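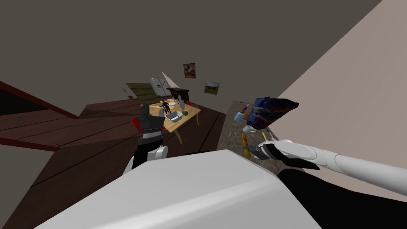 Teaching by remote control: your questions, answered with some doubt

Search the help pages Enter keyword Go

Last updated 14 February 2025

Do I need to know how to program?

No. You put on the headset, pick up the two hand controllers and do the job through the robot in the simulated kitchen. Codum records what you did. Whether that makes you a teacher is another matter. Most of us spend our first hour knocking cups over.

How many goes does it take before the robot can do it alone?

The Comance sales sheet says 20 per task. We have never got a usable result out of 20. Our snack bag task took 390, and it still goes wrong if the bag starts out on its side of the counter with the opening facing the wall. Ask for the number of goes and the number of tries it was tested on. If you only get one of the two, be wary.

Why practise on a simulated counter and table at all?

It's cheap and it resets at the press of a key. Against that, bags are badly done in every simulator I've tried. A real bag of crisps gives when you squeeze it. Ours is closer to a stiff cushion, and people learn to pinch it in ways that would crush the real thing. 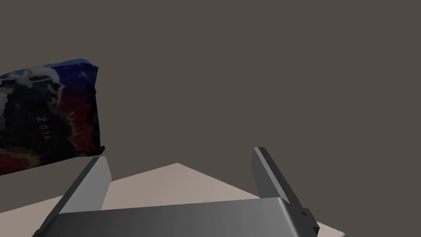
Snack bag task, gripper view. Fingers open, nothing between them.

Which view should I steer by?

Start with the head view to get the arm near, then change to the gripper view. Marjatta Rantala, who trains our new operators, would have you use the gripper view throughout. I can't judge depth in it and I doubt most beginners can.

Should I throw away my bad attempts?

Throw away the ones where you dropped the controller or stopped to answer the phone. Keep slow ones. We argued over fumbles for most of November and didn't settle it. Rostislav Matoušek keeps any fumble that ends in a good grip, so that the robot sees a recovery. I've seen robots trained that way fumble on purpose, or so it looked to me.

Is guiding the arm by hand better?

For a real arm and a short task, often yes. You feel the contact. You also get your own hands into the camera view, and you can't move two arms well at once unless you bring a friend.

The demo video looked perfect. Why doesn't mine?

Ask how many takes there were. We have 1711 recordings on the shared drive and I could cut you a perfect video from 21 of them.

Will it work in my own kitchen?

Not on the strength of this training alone. Move the bag, change the lights, buy another brand, and you should expect to record more.

Was this page helpful? 21 found this helpful
Comments (20) Share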